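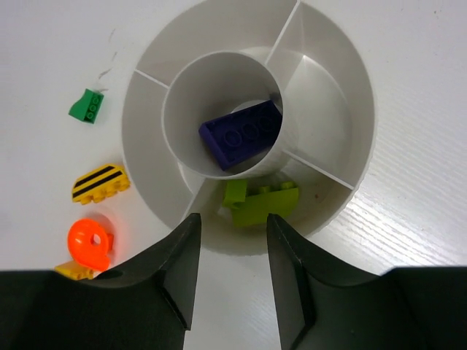 My wrists don't ache on a Friday any more, one sorter at Zendlow told colleagues, though she misses having someone across the bench to talk to.

Zendlow, which cleans and resells second-hand building bricks, began using robot arms for part of its sorting in August. The cell was set up by Orbridge and puts small pieces into divided trays.
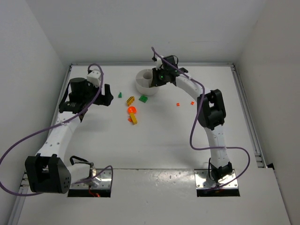

Staff who used to sort by hand for a full shift now spend 3 hours at the bench and the rest of the day on checking, packing and repairs to returned sets. All 17 people in the sorting room have kept their jobs, the firm said, and 15 have been trained to stop and restart the arms.

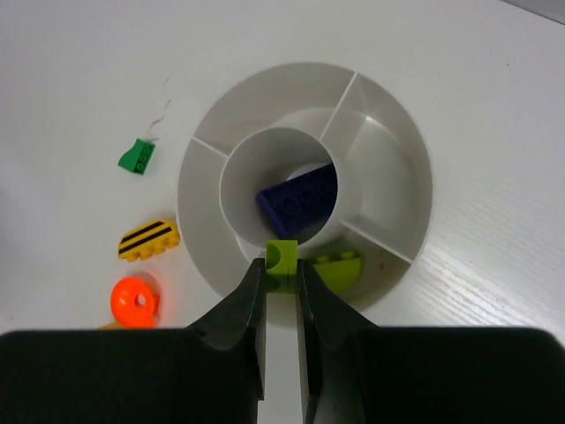
Pay and hours

Basic pay has not changed. The early shift has gone - a sore point for some parents, who liked finishing before school was out.

Hand sorting continues for printed and damaged pieces, which staff say need a human eye.
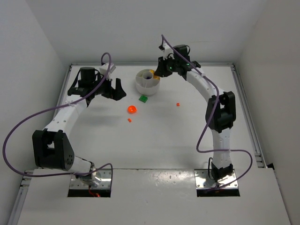 A second cell is planned for the Jodaten site, where orders reached 1751 last month. Staff there will be asked about shift times before it is fitted.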